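How to Make a Family of Sock Dolls (and a Dog) for the Role-Play Corner

Posted 3 June 2020 by Halima Akande

I have been making little stuffed people out of odd socks for years now, and I still get a silly thrill every time a face goes on and a toe end turns into somebody's gran. If you can thread a needle and do a running stitch, you can make a whole household: two parents, a couple of children, a grandparent or two and a dog with ridiculous ears. They're soft and they squash into a shoebox, and children start bossing them about within minutes!

My pattern has no paper pieces. You cut straight into the sock, so choose ones you won't cry over.

What you need

- One plain adult ankle sock for each grown-up doll
- One child's sock for each child doll
- One long fluffy sock for the dog
- Polyester toy stuffing (a big bag will do the lot)
- Wool for hair, in as many colours as you like
- Embroidery thread in black or dark brown, plus red or pink
- Strong sewing thread to match the socks
- Scraps of cotton, felt or old T-shirt for clothes
- Needle, pins, sharp scissors and a chopstick

No buttons and no beads, please, if anyone under three will be anywhere near them. Stitched eyes look lovelier anyway. I buy my stuffing from Foltora on the market side of Donport, where they let you squeeze the bags first, but any washable toy filling will work. Check that the label says it's meant for toys.

Choosing the colours

Have a proper rummage before you start. Skin comes in so many shades and socks do too, if you look past the sports multipacks: biscuit, cocoa, peach, chestnut, deep brown, warm tan. Most families aren't one flat colour all the way through either, so I like to pick three or four neighbouring browns and mix them. Grandma can be darker than the baby. If you only have white socks, dye them in strong tea for a light tan or in coffee for something deeper, then rinse until the water runs clear and dry them fully.

My friend Thitima Mahawong makes hers in pairs for a nursery in Wannasri, and she asks the children to choose the wool for the hair. One little boy wanted his grandfather to have green hair. Grandfather has green hair.

Step 1: Cut the body

Lay the sock flat with the heel facing up. The toe end will be the head and the cuff end will be the legs. Cut up the middle from the cuff, stopping two finger widths below the heel. You now have two legs. Cut nothing else yet!

If your sock has a very tight ribbed cuff, trim that off first and save it. It makes a brilliant woolly hat.

Step 2: Sew the legs

Turn the sock inside out. Starting at the bottom of one leg, sew round the foot, up the inside, and down the other leg, leaving a gap at the top between the legs big enough for two fingers. Use small stitches, and go over the crotch twice because that's where small hands pull. (I learned this from a doll called Uncle Prasert, named after my neighbour Prasert Phuthong, who came back to me in two halves.)

Turn it right side out through the gap. The chopstick is your friend here, blunt end first.

Step 3: Stuff it

Tease the stuffing into fluffy bits before it goes in. Big lumps give you a lumpy doll. Fill the head first and fill it harder than feels right, as it will soften with cuddling. Fill the body a bit less and the legs less again, so the doll can sit down. A doll that can sit can go on the bus, have tea, visit the doctor and be told off at school, and you'll get twice the play out of it.

Close the gap with ladder stitch.

Step 4: Make a neck

Run a gathering thread right round the sock where you'd like the neck. Pull it in gently, wrap the thread round twice and knot it firmly. Don't yank. You want a neck, not a stalk, and a very thin one will flop.

Step 5: Arms

Cut the arms from the leftovers of another sock, each one a rectangle as long as your middle finger. Fold it, sew round one end and up the side, turn, stuff lightly and stitch to the body just below the neck. Go round each arm at least twice. Slightly forward-facing arms are best for hugging, and you can pop a little stitch at the hands if you want two dolls to hold on to each other.

Step 6: Faces

This is the bit everyone dreads, and it's my favourite! Mark the eyes with pins first and move them about until someone looks back at you. Low and wide apart gives you a baby. Higher and closer gives you a grown-up. Two or three short stitches in dark thread is enough for an eye, and one small curved stitch does the mouth. For grandparents, add a tiny stitch at the outer corner of each eye, like a laugh line.

Bring your thread in and out at the back of the head, where the hair will cover the knots.

Step 7: Hair

For straight hair, wind wool round a book, tie it in the middle, cut both ends and sew it down along a parting. For curls, wind damp wool tightly round a pencil, let it dry completely, slide it off and stitch it on in coils. For tight curls or an afro, make lots of little loops all over the head with a double strand and leave them uncut. It takes an evening and it's worth every minute. Duangjai Ruangrit showed me how to do plaits with six strands in each section, which hold together far better than three.

Grey wool with one white strand in it makes a gorgeous granny bun.

Step 8: Clothes

Keep them simple enough for small fingers. A tube of T-shirt fabric with two armholes is a dress, or a shirt if you cut it shorter. Felt doesn't fray, so waistcoats and capes need no hemming at all. Avoid tiny press studs and go for a wide wrap with a stitched-on ribbon, kept short.
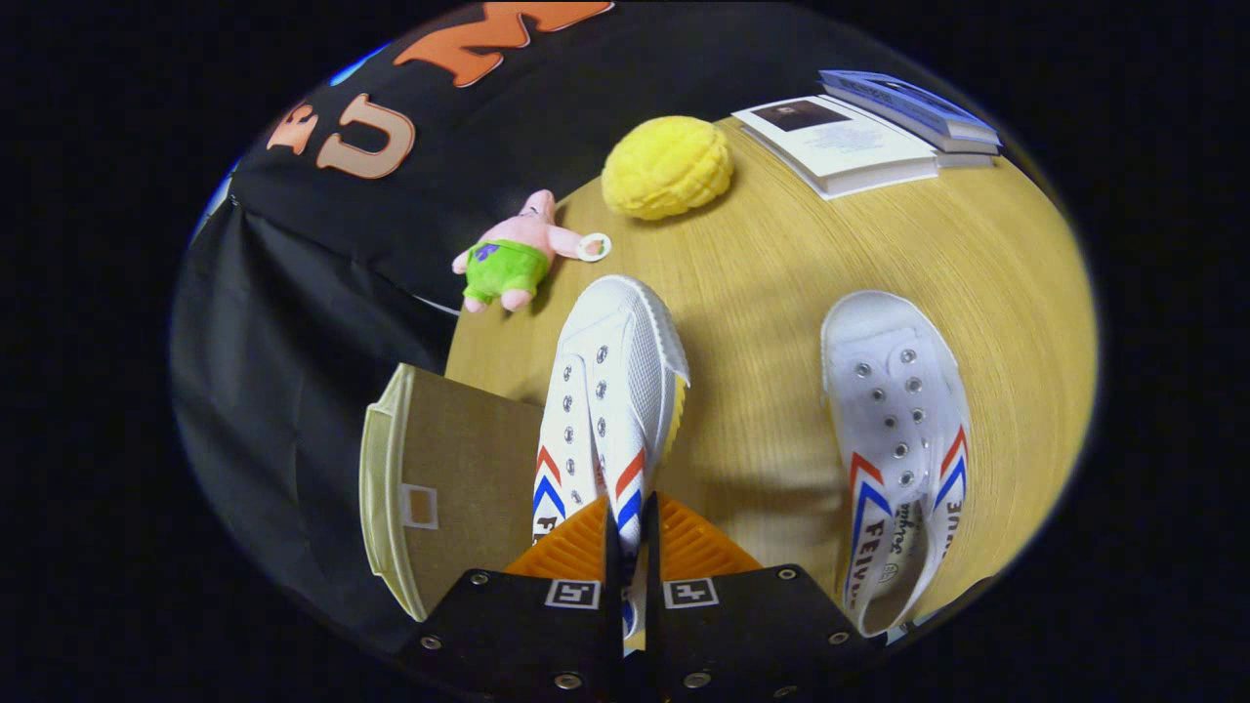
For trousers, use the ends of old sleeves. Cut up the middle as you did with the sock, sew the inside legs and thread a bit of soft elastic through the top. Children do love a waistband that pings. Make one extra coat that fits everybody, because sharing a coat starts more stories than you would believe. Mine has been a doctor's coat, a wedding cloak and, for one long afternoon, a cave.

Step 9: The dog

Use the whole fluffy sock. The toe is the nose end, so stuff it and gather a neck just as before. Cut the cuff end into four strips as far as the heel, sew each strip into a leg and stuff it firmly enough to stand. Ears are two felt leaves, and the tail is a plait of wool sewn on very, very securely. The dog gets carried by the tail. The dog always gets carried by the tail.

Before you hand them over

Give everything a good hard tug: arms, hair, ears, tail. If anything shifts, sew it again. Wash the dolls in a pillowcase on a cool, gentle cycle and dry them flat, turning them now and then so the stuffing doesn't settle on one side.

Then let the children name them. I've stopped naming mine in advance, as I'm always overruled. Put a few props nearby if you like (a matchbox bed, a bottle-top plate for the over-threes, a scrap of blanket) and leave them to it. If they need a nudge, try one of these:

- The dog has gone missing just before bedtime
- A cousin is coming to stay and there aren't enough beds
- It's Grandad's birthday and he says he doesn't want a cake

Next time I'll be doing a sling and a changing bag for the baby doll, which Charoen Rungrueang has been asking me for since October. Charoen, it's coming, I promise!

1,236 shares
7 comments

Related posts

- A shoebox house with a lift that works
- Knitted cakes for the Skoltard tea party
- Rag doll hair: five ways with wool
- How to mend a much-loved bear
- Felt food for the play shop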